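Small bowls for snacks and bits, frosted or clear?

Skanus132
Posted July 30, 2024
I've finally sorted the work tables and I'm so pleased with them! Two white ones side by side, plain tops, nothing printed on them. Now I'm choosing bowls and I've completely fallen for the pale pink frosted sort, shallow with a bit of a flared rim. Anyone else use these?

Curkow
Yes, love them! I had six from a shop in Wedthorpe and they went with everything. They do scratch if you stack them though, so put kitchen paper in between.

rajput_265
Going to disagree, sorry. Shallow bowls are a pain on a smooth white top. One nudge and your cherry tomatoes are off across the room. Get something deep, and get it clear so you can see what's left.

Curkow
Only if you overfill them! Mine never went over.

rajput_265
You haven't met my elbows. And pale pink on white just vanishes, I'd want a proper colour.

Skanus132
Ha, fair point about the elbows. But I like the soft colour, and anything red looks gorgeous next to it. I'm going to stick with the pink for now and maybe try one deep one for the tomatoes (clear, Rajput, just for you). The tables stay pushed together with the seam showing, I've stopped minding it.

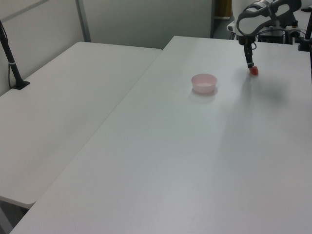
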